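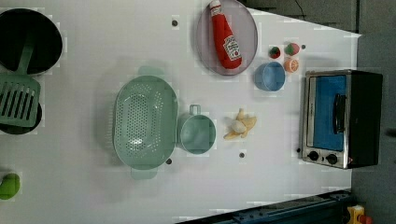

Ticket 198: Arm stops partway across the table, wrist fault, kitchen set
Opened by: Yuzuki Nakajima, Watville
Assigned to: Leokadia Lis, Pumovska support
Opened: 17 April 2024
Status: Monitoring

Yuzuki Nakajima wrote:

Hello Leokadia, and thank you again for your patience with us on the gripper firmware. I'm afraid I have another one for you, and I'll try to get everything down in one go so you don't have to chase me for it.

We run the Sethi arm on the toy kitchen table, with the Atano controller underneath. The job is pick and place with the play food: strawberries, the orange slice, the banana, the ketchup bottle, plus the colander and the toaster oven as places to put things. It had been behaving beautifully. Then on Monday the arm started halting in the middle of a move, always with the same message, "wrist load over limit, motion held." The brakes come on, the gripper stays closed on whatever it has, and we have to clear it from the pendant and jog the arm home by hand.

I went through the log over lunch and found 26 of these in 600 moves. That may not sound like a lot, but it's enough that I can't leave the room to get a coffee! The banana is the worst of them, and I did wonder whether the open peel was catching on something, so I swapped in a strawberry for the same move. Same stop, same message.

So far I have restarted the controller (twice), re-entered the gripper weight, and checked that the tabletop is level. I haven't touched the load limit and I would rather not. 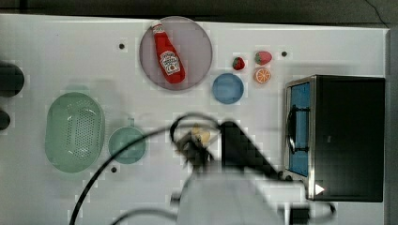
One more thing I should mention is the gripper cable. We put on a longer one when the old connector got loose, and it swings out to the left in quite a big loop when the arm reaches in over the table. It passes close to the green colander and the little piece with the short handle beside it. I don't know if that matters, but you always tell me to write down whatever changed, so there it is.

Leokadia Lis replied:

Hi Yuzuki, it matters very much, and bless you for writing it down! I'd look at that cable before anything else. The wrist can't tell the difference between a heavy load and something pulling on it, so a loop that catches on a rim or a handle will give you exactly that message. The play food weighs next to nothing.

Could you try this for me, in this order?

1. Press the emergency stop and wait for the drive light to go out before you put your hands near the wrist. I know you know, but I say it to everyone.
2. Clip the cable to the forearm in two places, leaving a little slack at the wrist joint.
3. Turn the wrist by hand to both ends of its travel. If the cable goes tight at either end, move the upper clip back a bit.
4. Run the banana move 12 times at quarter speed with the table laid out as it is now, and keep a hand on the stop button.

Please leave the load limit where it is. If it had been raised, the arm would have gone on pulling, and I'd be helping you shop for a new connector.

Yuzuki Nakajima wrote:

All done. On step 3 the cable did go tight with the wrist turned fully left, so I moved the upper clip back by a finger's width and it's fine now. The slow runs went through without a stop. I then put it up to normal speed and it held once, on the ketchup bottle, right at the edge of the plate. I haven't been able to make it do it again, and I've sent you the log from that one.

Leokadia Lis replied:

Got the log, thank you. The pull on that last one comes on much faster than the others, so I think the gripper bumped the rim on its way down. Raise the approach height for the bottle a little and carry on as normal. I'll order you the shorter cable and keep this open until it's fitted.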